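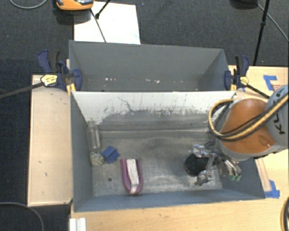

Subject: Re: [longpaths] Kilness to Baran, water and the last bus
Date: 8/17/22

Quick one as I'm meant to be packing the car. Did the whole thing in April, both directions if you count the day I went back for my pole. Answers in among yours, sorry for the mess, I never learnt to trim properly.

> Hello all, long time reader, first post. Planning to walk Kilness to Baran
> at the end of the month, 28 miles by my map wheel, and thinking of
> splitting it over two days with a tent. Never done this stretch. I've read
> the old trip reports in the archive but most of them are from before the
> bridge went.

Bridge is back. Well, a bridge is back. Metal thing, a bit upstream of where the old one was, so the path on the older maps takes you to a fence and a bramble patch. Turn left at the fence, follow it down, there's a gate after the sheep pens. The new signs only face people coming the other way, which must have made sense to whoever put them up.

28 is right if you stay low. Over the tops it's more, don't know how much more, and I wouldn't with a tent on my back.

> First question is water. Is there anything reliable between the reservoir
> and the Brorkora turning? The map shows three springs but I've been caught
> out by that before.

Two of the three were running when I went. But that was April after a wet winter, and you're asking at the end of a dry August. I would not trust any of them. The top one was a trickle even then and there was a dead sheep a bit above it, so filter or boil whatever you do.

Fill up at the reservoir. There's a tap on the wall of the toilet block, round the back, on the side away from the car park. Looks like it's been turned off for good but push it down hard and then turn. After that the next sure thing is the Brorkora farm shop and they're only open mornings. I carried three litres and finished with a mouthful left. In this heat take more.

The burn below the plantation is fine for cooking but tastes of peat. Tea came out the colour of a saddle. Drank it anyway.

> Second, where did people camp? I'd want to be past halfway on the first
> night if I can, so that day two is the short one.

Plantation edge, by the old wall. Flat, sheltered from the west, soft enough for pegs except right up against the wall where it's all rubble under the grass. Midges will be bad there by the end of August though, there's no wind gets in. If it's a still evening go on up to the shoulder, another half hour. It's lumpier but you can at least eat with your mouth open.

Don't camp in the field by the river, whatever the archive says. It used to be allowed and now there's a notice. The farmer was perfectly pleasant about it to me but he'd clearly said the same thing a lot of times that week.

Past halfway on day one is doable if you start early. Which brings us to trains.

> Third, what train do people get out? I was going to aim for the 1123 and
> start walking at lunchtime.

Too late in my view. The 1123 gets you on the path after one by the time you've got through the town and round the golf course (the diversion round the golf course is still there, and badly marked, keep the hedge on your right). You'd be pitching in the dusk. Get the one before if you can face it. If you can't, skip the first bit and get a taxi to the reservoir, it's all tarmac up to there anyway and I don't think anyone will hold it against you.

> Fourth, the bus back from Baran. The timetable online says the last one
> goes at 5 but the one pinned up in the report from last year says later.

5 is right. The later one only ran in the school term and I'm told it's been dropped completely, but check that as I only had it from the driver. Do NOT wait at the shelter by the church. The bus doesn't go up there any more. It stops outside the chip shop, no sign, you just stand there with everybody else. I missed it by standing in the shelter like a lemon watching it go past the bottom of the road. Chips were good.

Exact fare or card. He had no change for me and was quite cross about it.

> Last thing, kit. I have a Clerier two-person tent that's done me for
> years but it's heavy. Worth buying something lighter for one night?

No. It's one night. Take out the things you won't use, I bet there's a kilo of them. I had a second pair of trousers, a paperback I didn't open and a tin of stew, a TIN, carried all the way there and all the way home. If you still want to save weight then leave the inner behind, no, sorry, forget that, midges. Take the inner.

I had a Clerier as well once, if it's the green one check the seams over the door before you go. Mine went there first. Seam sealer from any camping shop, needs a night to cure so don't do it the evening before.

> Thanks for any help, and apologies if this is all well known.

It isn't, the archive's badly out of date. Would be great if you could post something when you get back, even just the water and the bus. I kept meaning to write mine up and obviousley haven't.

Few other bits while I think of them

- phone signal: none from the plantation until you can see Baran. Tell somebody your plan first.
- boggy section after the second stile. Line of old posts goes straight through the worst of it. Keep well right, on the heather.
- ticks. Loads. Long trousers, check yourself at night, and the dog if you've got one.
- cows with calves in the last big field before the road in April, might be gone by now. There's a way round by the wall but it's longer and full of nettles.
- the cafe in Baran shuts for the afternoon on odd days, seemingly when they feel like it. Don't plan lunch around it.

If anyone's been through more recently than me please correct the lot, specially the springs. I've got the track from my GPS somwhere and can send it off list, just be warned that it includes the pole business so there's a long loop near the start that you can ignore.

Right, car. Back on Sunday evening and won't see email before then.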